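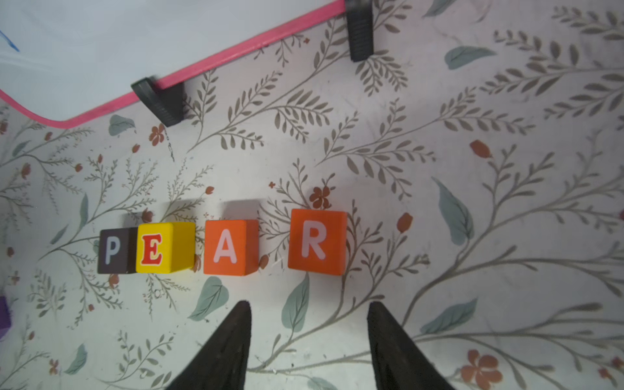 A reviewer of the Bakos proposal wrote that spelling a word with toy blocks was too easy to be worth recording, and that we would have enough examples after an afternoon. Read that out first, then pause. Some of the room will agree with it.

My answer is in the slide. It's a close view from the gripper, with the word laid out and the gaps between the blocks uneven. The P is partly behind the E. A person reads PEAR and moves on. The system has to learn that this spacing still counts as the word, and it only learns that if we keep rows like it in the set. In the first month at Bristell we threw them out. We wanted tidy rows, so the operators nudged every block straight before ending the recording, and the nudging is what the model learned. It would spend ages fussing over a finished word.

Say what the rule is now: if it reads, stop.

Next, the task itself. Keep it short, the Wadovberg people have seen it.

A word goes up on the whiteboard at the back. The operator drives both arms and picks the letters out of the blocks on the table. We don't give the system the word as text. It has to get it from the board, in whatever handwriting is on it that session. We have 29 words on the list at present and up to 470 recordings for the common ones. The rare ones are much thinner, and I'll come back to that.

(Click.) 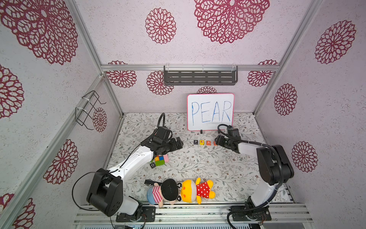
Slide 4. PEAR on the board and in blocks, right gripper at the last letter.

Points to make while it's up:

From this camera you can't read the last block properly, as the gripper is over part of it. That is normal. We record the wrist view as well as the fixed one, and the two need to be matched in time or neither is much use. Our clocks drifted in May and we lost 300 recordings to it. Don't go into the fix unless asked. It's in the handout.

Other things are left on the table on purpose. There are spare blocks to one side, an O among them, and two soft toys at the front. The operator has to work past all of it. When we recorded on a bare mat the model did well on a bare mat.

If someone asks about the second arm: yes, one arm could do the job. The Jemircombe group use one. We want examples of two arms sharing a small space, including the awkward moments where one has to wait.

Now the slide on partial states. Slow down for this one.

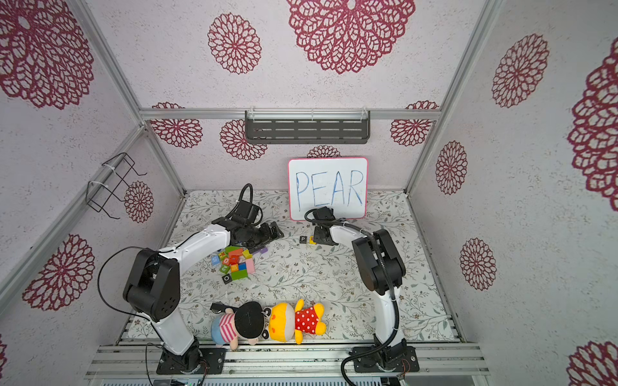
Page 6

The board says PEAR and the black P is down near the right gripper, with a small yellow tile beside it. Most of the other blocks are in the pile on the left. Ask the room what the next move should be. You'll get more than one answer, and our operators differ too. Some fetch the letters in order. Some take whatever is on top.

We used to ask for strict order. We dropped that, and label each recording with the order used. Show the table of results, then take questions on it before moving on to the thin words.

Leave ten minutes at the end. Water is on the left of the lectern.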